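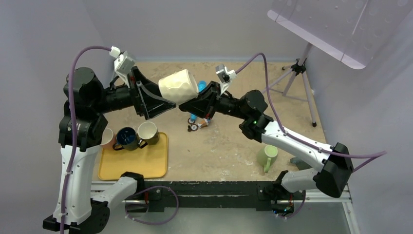

Mugs and trays: quick answers

Same questions keep coming in so here they are in one place. Updated Mon 20 May. If yours isn't here, email the shop, Nneka reads everything, usually same day.

Do you sell the mugs one at a time?
Yes. Any color, any shape, mix however you like. No minimum.

What colors right now?
Cream-white, navy, pale green, the olive-brown one with the white inside, and the small white with a bit of pink to it. That's the lot until the next firing. Please don't ask us to hold a color, we can't keep track.

Is the cream one smooth or bumpy?
Faceted on the outside. Feels like a lot of little flat cuts under your fingers. Some people love it, some people don't. If you want smooth, pick another.

Why doesn't the inside match the outside on the olive-brown?
Glazed that way on purpose. White inside so you can see how strong your tea is. Oluwaseun's idea, he drinks it nearly black.

Dishwasher?
Yes, top rack. Don't let them knock together. Most chips we hear about are handle against rim, two mugs jammed side by side. Leave a gap.

Microwave?
Yes for all of them. Handle can get hot, use a towel.

Oven?
No.

Can I stack them?
Please don't. The handles throw the balance off and the small one gets stuck inside the bigger ones. We had a customer in April who couldn't get hers apart for a week. (Cold water in the top one, warm water around the bottom one, wait, wiggle. Worked in the end.)

How should I store them then?
In a row, upright, on a shelf or a tray. Handles all pointing the same way if you're short on space. If the cupboard is dusty, upside down on a cloth is fine, just not straight on a rough shelf, the rim picks up scratches.

Can I lay one on its side to dry?
For a few minutes, sure, on a towel. It'll roll if the handle isn't down. Upside down on a rack is better.

Is the tray sold with the mugs?
Separately. It's the Gresura tray, orange-yellow, rectangle. Holds a row of mugs at the back and leaves room in front for spoons, sugar, whatever.

Does the tray stain?
Coffee wipes off if you get to it that day. Turmeric, beet juice, red wine, less sure. Baking soda paste, leave it 20 minutes, rinse. Don't use the green side of the sponge.

Brown ring inside my mug, won't come off.
Tea stain. Same baking soda paste. Or a denture tablet overnight, works great. No bleach pls.

There are tiny lines in the glaze, is it cracked?
Tap it with a fingernail. Rings = fine, just surface lines. Dull thud = probably cracked, stop using it for hot drinks and send us a photo.

My handle came off. Can I glue it?
Not for drinking. Glue softens with heat and you'll have hot coffee in your lap. Use it for pens. If it's less than 2 months since you bought it, write to us and we'll replace it.

Which one holds the most?
Depends on the batch, they're hand finished so they vary a bit. Smallest is the pinky white one, always. If you need an exact size ask before ordering and we'll fill one and measure.

Can you do a big order for an office or cafe?
Yes, up to 80 mugs without much notice. Over that we need to talk to the pottery at Simard and see whats free in the kiln. Kokano took a full batch for their breakfast room last year, took six weeks.

Can you put our logo on?
Not at the moment.

How do you pack them?
Each mug in its own paper wrap, paper stuffed inside, handle wrapped a second time. Then a box with dividers. Unpack over a table, not over the sink. Keep the box till you've checked everything.

One arrived broken.
Sorry. Photo of the mug, photo of the box, order number. Replacement goes out with the next shipment. You don't need to send the broken one back.

Can I return a mug I just don't like?
Yes, if it hasn't been used. You pay the postage back. Wrap it the way it came.

Can I see them in person?
The shelf at Oka has most colors, weekends only. Call first if you're driving far, the pale green dissapears quickly.

Will you bring back the yellow mug?
Maybe in the fall. Nneka Nwosu is testing glazes and the last two came out mustard.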